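What does a member of parliament do?

Many countries have a parliament. It is a big meeting where people talk about the rules of the country and vote on them. These rules are called laws. In our story the country is named Arnari, and its parliament has 131 members.

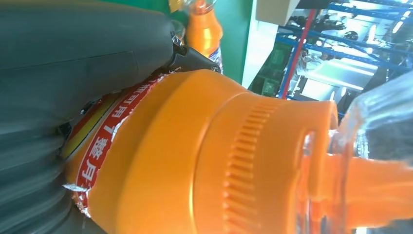 How does a law begin? Often it begins with a small problem. Imagine that children in the town of Lodhi find many empty bottles by the river. They write a letter to their member, Naveed Sial. He thinks the shops should pay back a coin for every plastic bottle, also for an orange one with a big screw cap like in the photo. He writes this idea on paper. Now it is called a bill.

A bill is not yet a law. First a small group of members reads it slowly and asks questions. They can change some words. Then all the members come together and vote. In Arnari, 66 votes are more than half, so with 66 votes the bill can pass.
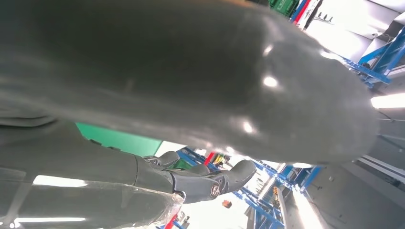
After the vote the bill goes to the president, who signs it. Only then must everybody follow it.

Who chooses the members? The grown-ups of each area do it, in an election. Lodhi is a small area with nearly 3,000 voters. Each of them has one vote, and the vote is secret – you do not need to tell it even to your best friend.

Can children take part? They cannot vote yet, but they can write letters and ask questions, as the children of Lodhi did.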